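Filed under: Home & Table / Tablecloths

A tablecloth for people who can't keep a table clear: the Zillis flower print, six months on

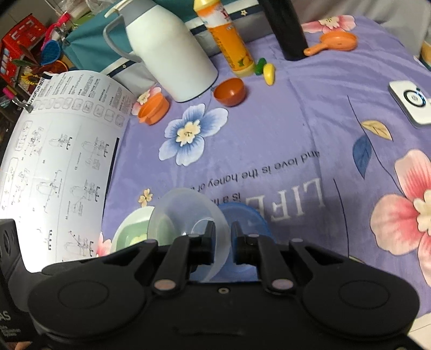
I bought mine from Wonen when we moved into the flat with the long kitchen, because the old table we inherited came with a set of rings burnt into the top that no amount of oil would shift. I wanted something cheerful and I wanted it that same afternoon, and the lavender one was on the end of the shelf. I paid 80 złoty for it, and I remember thinking that was a bit much for something that was going to spend its life under porridge.

Well, I have changed my mind since then! It is a soft purple, somewhere between lavender and the colour of those little sweets my grandmother kept in her handbag, and it's printed all over with large flowers, pink ones and blue-and-white ones, with loose leaves in yellow and dark blue scattered between. I worried that the pattern would be too busy. In a tidy house perhaps it would be. In ours there are always toy bowls and a bit of pretend fruit on the table, and the thermos jug, and whatever I am halfway through putting together, and the cloth seems to take all of it in quite happily. A plain cloth made our clutter look like clutter. On this one an orange toy frying pan looks almost as if it was meant to be there.

Now, the lettering. There is writing on it, LIFE in big white capitals and a line in dark script about love and honey, and I'll admit I am not a person who likes to be spoken to by her furnishings. My friend Iwona Kołodziej thinks it's the best thing about it and reads it out whenever she comes for coffee. The trouble is that the words only face one way, so whoever sits on the wrong side gets them upside down. I usually end up on the wrong side and have grown rather fond of it like that.

As for washing, I do it at 40 degrees with the tea towels and hang it over the bathroom door. The purple has faded a touch along the fold, and the pinks have held up very well. Beetroot came out on the second go. Felt-tip did not, so there's a small green squiggle at my son's end that I've stopped trying to remove. It needs ironing if you care about that kind of thing (I do it before visitors, and even then only the half they'll be sitting at).

It does slide. If you have a smooth table, buy the clips or a thin underlay at the same time, and don't do what I did and wait until a bowl of soup goes travelling. Savvas Vasilakis next door has the same cloth on a rough garden table and says his never moves.

The other thing I'd change is the size. Mine hangs nicely at the sides and comes up short at both ends, and the next one up is enormous. I'd have liked one in the middle. If anybody from Zillis is reading, please!

Would I buy it again? Yes, and I'm half thinking of a second for my mother-in-law in December, though she may prefer something without quite so much to say. Four stars from me - I'd give it the fifth if it stayed put.

Posted 2021-11-23 by Genowefa Tomaszewski

Contact us | © Dastorum Home Reviews | Back to top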